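Naval Open Day at Ternine Dockyard: Frequently Asked Questions

Who can attend?
Anyone aged eight or over. Under-16s must be with an adult, who may bring no more than two children.

Do I need to book?
Yes. Places are limited to 600 and tickets are not sold at the gate. Bookings open in August.

What will be open?
The patrol vessel Jirnari will be alongside for tours of the upper deck and bridge. The submarine Montes can be viewed from the quay only — there is no public access below the casing.
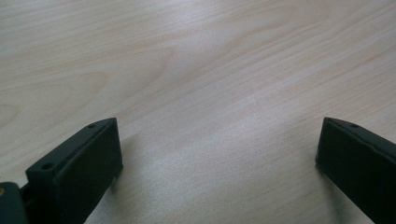
Tours of Jirnari last around 40 minutes and run in groups. Your ticket shows the time at which your group boards.

Why can't I go on board the submarine?
Montes is in service and holds equipment that is not cleared for public viewing. A full-size section of a control room is open in the Zida Building instead.

What is the displacement of Jirnari?
2,625 tonnes at full load. Technical sheets are issued at the gangway.

Can I take photographs?
On the quay and the upper deck, yes. Phones and cameras must be switched off on the bridge. Drones are banned across the whole site.

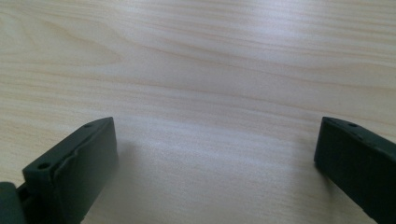

Bags are searched at the main gate. Anything larger than a small rucksack will be refused, and there is no left-luggage office.

Is the site accessible?
The quay and the Zida Building are step-free. Jirnari has steep ladders and high door sills. Blue Badge parking is 100 metres from the gate.

What happens if the ship is called away?
Ticket holders are told by email. The rest of the programme goes ahead.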